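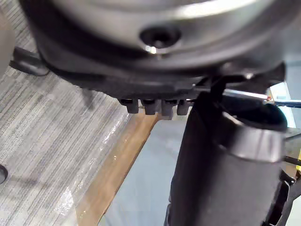 Mpho Mabaso asked for the chain and brake items to go before the lights this year, as most of the bikes turned away last August had a tight chain and the riders had already spent their time on bulbs. The order below has been changed to suit.

CHISHOLM MOTORCYCLE CLUB
Pre-ride inspection, with inspector's comments

Bike: Gollari 200, single cylinder, air cooled
Odometer: 2,683 miles
Owner: Sibusiso Modise
Inspected by: Myrtle Quintanilla
Result: Pass after rework. See items 3, 6 and 11.

Mark each item OK, FIX or N/A. A bike with an open FIX does not leave with the group.

1. Chain slack. Measure at the tightest point with the bike on its side stand.
OK. Slack is inside the range on the swingarm sticker. Even all the way round.

2. Chain and sprocket wear. Pull the chain back from the rear sprocket. Look for hooked teeth.
OK. Teeth are square. Chain needs lube before the ride. Owner has some.

3. Front brake pads. Check both pads, not just the outer one.
FIX. Inner pad was down to the wear groove and the outer had plenty left. Caliper pins were dry. Owner cleaned and greased the pins and fitted new Grosetti pads. Checked again at 4 p.m. and marked OK. Bed the pads in before the ride, on a quiet road, with several easy stops from moderate speed.

4. Rear brake. Check pedal height, free play and shoe wear indicator.
OK. Pedal sits a little high for my taste but the owner likes it there. Pointer is in the good part of the scale.

5. Brake fluid. Level and color.
OK. Level is between the marks. Fluid is getting dark. Change it over the winter.

6. Tires. Pressure cold, tread depth, sidewalls, date code.
FIX. Front was 4 psi low. Rear was fine. Front valve cap missing. Pumped up and a cap fitted. Held pressure for an hour while we did the rest. No cracks in either sidewall. Check the front again on the morning of the ride.

7. Wheels. Spin each wheel. Check spokes, rim and bearings.
OK. One spoke in the rear sounded dull and took a quarter turn. No play in the bearings.

8. Steering head. Front wheel off the ground, bars turned from lock to lock.
OK. No notch at center. No knock when the fork legs are pushed and pulled.

9. Fork and shocks. Look for oil on the fork tubes. Bounce both ends.
OK. Light dust ring on the left tube, dry to the touch.

10. Throttle and cables. Throttle must snap shut at any bar position.
OK. Clutch cable is fraying slightly at the lever end. Two strands broken. I passed it, but the owner should carry a spare and change the cable soon.
Comment from Angus MacBrayne: I would have failed this one. Two strands this week is five the next. Can we write down a limit?
Reply, M.Q.: Fair point. From the next inspection on, any broken strand is a FIX. Sibusiso has now ordered a cable.

11. Lights. Headlight high and low, tail, brake light from both controls, all signals.
FIX. Brake light did not come on with the front lever. Switch connector had come off, most likely during the pad job. Pushed back on and tied to the hose. Works from both controls now.

12. Fasteners and leaks. Axle nuts, caliper bolts, engine mounts, drain plug.
OK. Axle nuts at the torque in the manual. Caliper bolts done again after the pads went in. Slight oil mist at the rocker cover, no drip on the cardboard after an hour.

13. Papers and kit. License, insurance, registration, tool roll, first aid kit.
OK. Insurance card is the current one. Tool roll has no tire levers. Gøran Haugland will carry a set for the group along with the Kikidex pump.

GENERAL COMMENTS

Tidy bike, looked after. The pads are the only item that worried me. If you only look at the outer pad through the wheel, you will think you have half your pad left when you don't. Please take the extra minute with a flashlight.

Luggage was not fitted at the inspection. If side bags go on, set the rear preload up two clicks and check that the bags clear the exhaust and both rear signals. Tire pressures go to the loaded figures on the sticker.

Bring this sheet with you. The ride leader will ask for it at the fuel stop before the pass and will look at items 1, 6 and 11 again there.

Signed: M. Quintanilla
Seen by owner: S. Modise
Copy to: Mpho Mabaso, ride file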